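Studix Home Planner: Set-up Guide
Section 4. Building your first kitchen

Now for the fun part! By this point you have the planner installed and a blank project open, so it's time to put up some walls and fill the room. Most people get through this section in one sitting, and the kitchen you end up with can be reused in every project after it.

4.1 Start the room

1. From the Start page, choose New Room, then Kitchen.
2. Type the room's width and depth. The planner opens in millimeters; press U to switch to inches.
3. Set the ceiling height. The limit is 3000 mm in the standard edition.
4. Click Close Walls. The outline turns green when all the corners meet.

Note: If one corner stays orange, drag it a little way out and let go. It will snap to the nearest wall.

4.2 Bring in appliances

1. Open the Library tab and pick a collection. Trarkbridge has the rounded, old-style pieces and Lavolard has the flat, built-in ones. Mix them as much as you like!
2. Drag the appliance onto the floor. It faces the nearest wall at first, so press R to turn it.
3. Open Finish and choose a color. There are 233 to pick from, and it is well worth scrolling past the whites and grays.
4. Under Extras, add handles, trim or door magnets. Small items stick to whatever surface you drop them on and follow its curve.

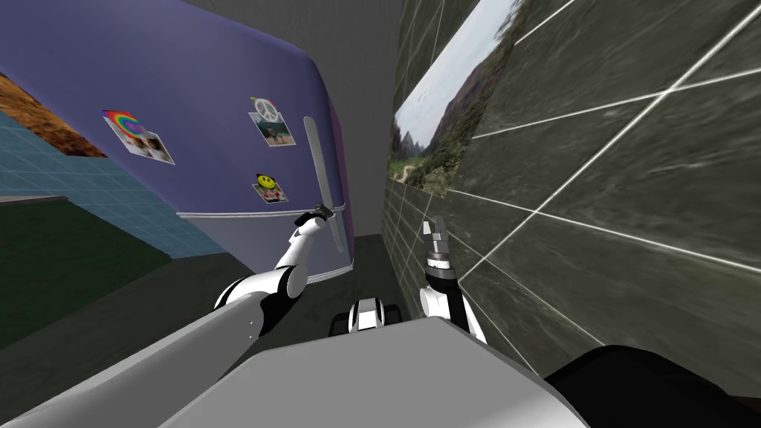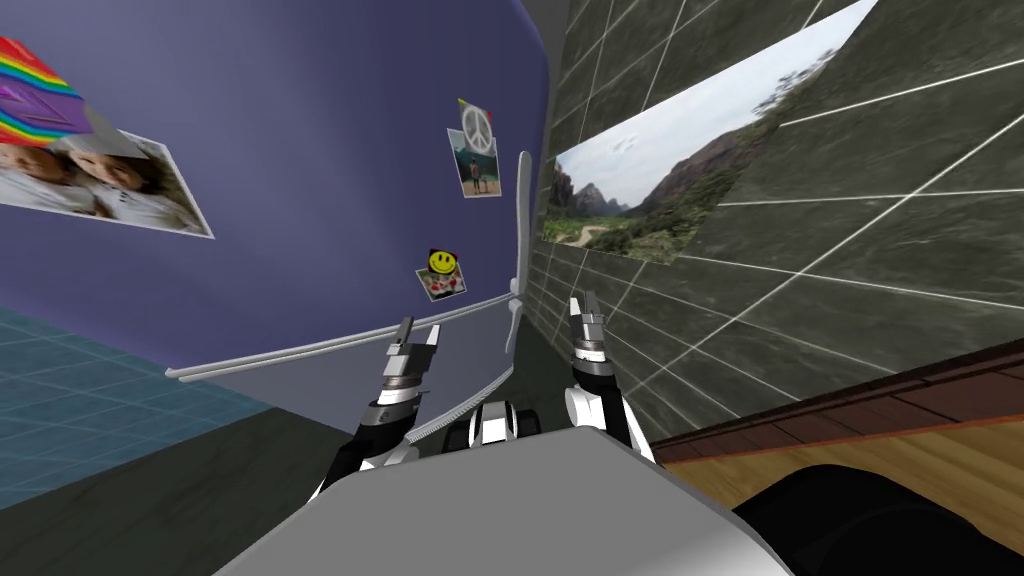
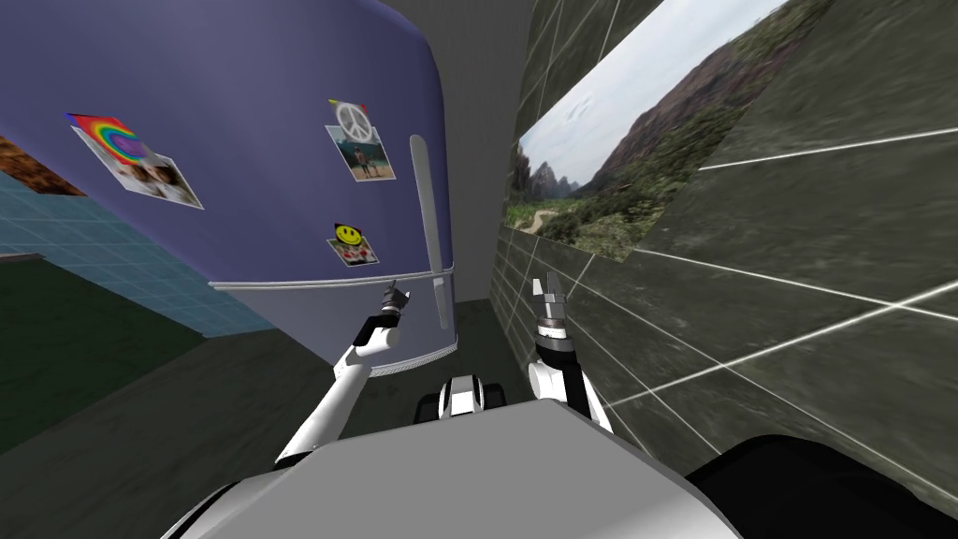

Purple fridge with picture magnets, rendered in a tilted view.

5. To use your own picture in a magnet or a wall frame, click Swap Picture and choose a JPG or PNG file. Square pictures fit best.
6. When you're happy with a piece, right-click it and choose Lock. You can still change its finish, but it won't slide away when you move the cabinets.

Caution: Deleting a locked appliance also deletes everything attached to it. Undo brings it all back, but only until you close the project.

4.3 Light the room

Lighting makes a huge difference, and you can get a lovely result with very few clicks.

1. Go to Light and set the time of day. Try 4 p.m. for long, warm shadows across the floor.
2. Add 2 ceiling lamps to begin with. More lamps mean longer waits when you render.
3. Turn on Xu Soft Shadow if your computer has a separate graphics card. Leave it off on older laptops.

4.4 Save and render

1. Choose File, then Save Room As, and give the room a name.
2. Click Render. Preview quality is fine for trying out colors; switch to Full for a picture you want to print.
3. Pick a folder for the finished file and click Go.

Note: If the render stops with message 2165, the planner has run out of memory. Close other programs, drop the quality one step and click Go again. Your room is safe, and you won't need to rebuild anything.

Next, Section 5 covers countertops, sinks and tile patterns.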